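Kitchen tips from a robot open day

I went to the Flavodmont open day expecting to be sold something, and I mostly was. The leaflet promised a kitchen helper that would "give you back your evenings." I came home with no plans to buy a robot and a short list of tips for people who still do their own dishes.

The demonstration was run by Andor Lakatos, who was patient with my questions, and Ffion Lloyd, who was less so. I asked what happens when the sink is full and the dog is underfoot. "That's on the roadmap," she said. I've had contractors tell me the same about a leaking gutter.

Still, watching a machine handle ordinary kitchen things makes you look at how you've set up your own.

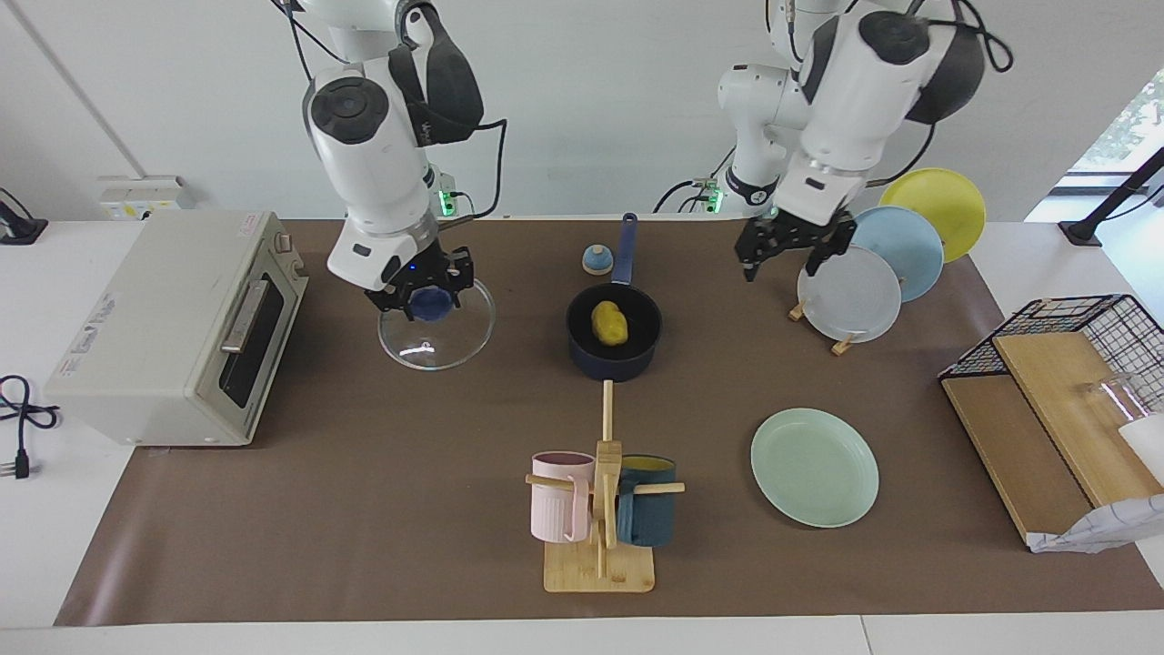
One arm has the glass lid by its knob, to the left of the frying pan.

Lids first. A knob in the middle gives you one good place to grab. If yours wobbles, tighten the screw underneath before you blame the pan. Mine had been loose since February and took 15 seconds to fix. Lay a hot lid on a folded towel, never on a cold wet counter.

Point pan handles away from the edge of the stove, and not over another burner either. You've heard it before. Go check yours.

Plates stand up nicely in a small wooden rack, and you can pull out one without lifting the whole stack. I'm less sold on mug trees. They save cabinet space, but the mugs collect dust if you own more than you use. Keep out the ones you drink from and put the rest away.

A big mat under everything is worth copying. It protects the table and deadens the clatter. Wipe under it too, though – crumbs travel.

If your toaster oven comes out only on weekends, bundle the cord before you store it. Let the oven cool first, and don't wrap the cord tight around the body.

As for the sales talk, Lakatos said the company has tried over 800 household objects. I asked how many were greasy. He laughed and moved on to the next visitor, so put me down as unconvinced.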